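Chapter 8
Wood as a Surface Material

After reading this chapter, you should be able to:
Explain why wood changes size across the grain more than along it.
Tell edge grain, end grain, and face grain panels apart.
Choose a finish suited to the use of a work surface.

8.1 Solid Wood and Glued Panels

A tree trunk is made up mostly of long, narrow cells that run in the same direction as the trunk. When a log is sawed into boards, most of these cells lie along the length of each board. This direction is called the grain. Wood is much stronger along the grain than across it, and it splits easily between the cells.

Wood also takes in water from the air and gives it back. A board that gains moisture swells, and a board that loses moisture shrinks. Almost all of this movement takes place across the grain. A wide board cut from one piece of wood may therefore cup or crack as the seasons change, especially in heated buildings.

One way to limit the problem is to cut the wood into narrow strips and glue them side by side. The strips can be turned so that the movement of one partly offsets the movement of the next. The result is a glued panel, often called butcher block. In an edge grain panel, the long edges of the strips face up. In an end grain panel, short pieces stand upright and the cut ends form the surface. End grain panels are easier on knives but take more labor and more glue. In a face grain panel, the wide faces of the strips are on top.

Strips in the same panel are rarely the same color. Sapwood, from the outer part of the trunk, is usually paler than heartwood, from the center. Some makers sort strips by color before gluing, and others mix them.
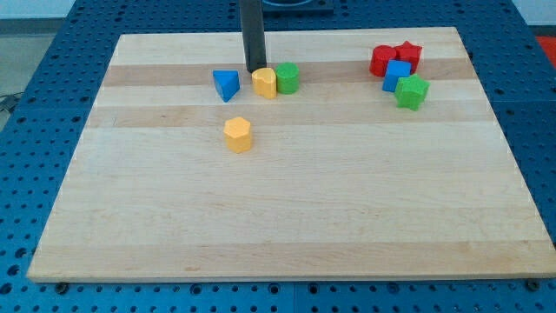 Figure 8.1 A maple panel made of glued strips. Two darker strips run parallel across the paler wood.

Maple is a common choice for counters and workbenches. It is hard, its pores are small, and it has little smell. Beech and birch are used in much the same way.

8.2 Finishes

A finish slows the movement of water in and out of the wood. Oils soak into the surface and are easy to renew, but they wear away with washing. Varnish forms a film on top of the wood and lasts longer, although a damaged film is harder to repair. Both faces of a panel should receive the same number of coats. If only the top is sealed, the bottom will take in moisture faster and the panel may bend.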